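Open day at the Skorkinis textile rooms, 15/01/2003
Notes typed up the same evening, sorry for the state of them

Got there late, parking terrible. The Skorkinis people had opened the whole upper floor plus the cutting room downstairs, and by the time I was in the door there was already a line for coffee. Signed the book, got a paper badge, lost the badge.

Started downstairs. One long cutting table, shears on hooks, bolts stacked up to the ceiling on the back wall. Ngân Đặng runs the cutting side and did the talk. She keeps 1,399 swatches in card drawers, all numbered by hand, and she let us pull out any drawer we liked. Mostly shirt cottons. A few heavy curtain weights at the bottom that I could have stayed with all afternoon. Remnants under 11 inches go in the scrap bin, anything bigger gets rolled and priced. I asked about the Kasix dyes and she said they fade less in the reds then the ones she used before, but the browns are still trouble.

Then up to the bedding rooms. Small rooms, beds made up, window at the end. Cream quilted spreads with big plant prints, brown ferns and thin twiggy branches, and loose lengths of printed cotton you could try against them. I went straight for the orange. Burnt orange, nearly rust, with black flowers and leaves all over it. Would not have put it with cream and brown. Works fine, the darker fern picks up the black. 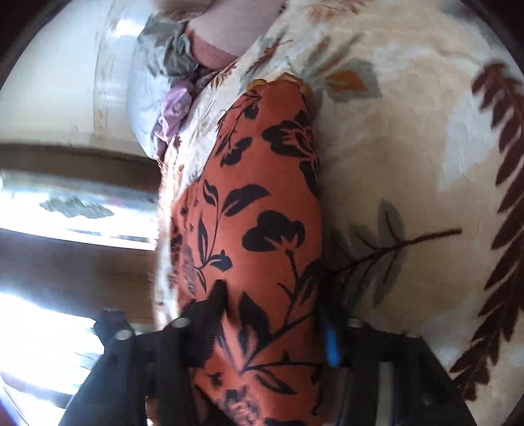

Orange floral on the cream quilted spread, upstairs. Note the frayed edge.

Raw edges on a lot of the loose pieces, so if you buy one plan on losing a bit to the hem. Adanech Jemal was looking after the upstairs and showed a few of us how she folds a double hem with no pins, just a fingernail and a hot iron. Made it look easy. I tried. It isn't. She also said wash the dark prints alone the first two times, cold, and don't leave them sitting damp in the machine.

Sale table on the landing. Numberg had thread and needles, Lại had ribbon and some nice wide cotton tape – bought both, too much of both. Remnants were 65 cents each, fill your own bag. They were hoping for up to 1,000 visitors across the day and the stairs felt like it. One way up, same way down, lots of excuse me.

Things to know for next time: bring cash, no cards taken. Bring a swatch of whatever you are matching, the light on the landing is yellow and you cant judge anything there. Coat hooks fill up early.

Didn't get to the quilting demo, it was full. Will try to get the handout from Adanech and copy it for the group in January if she sends it in time.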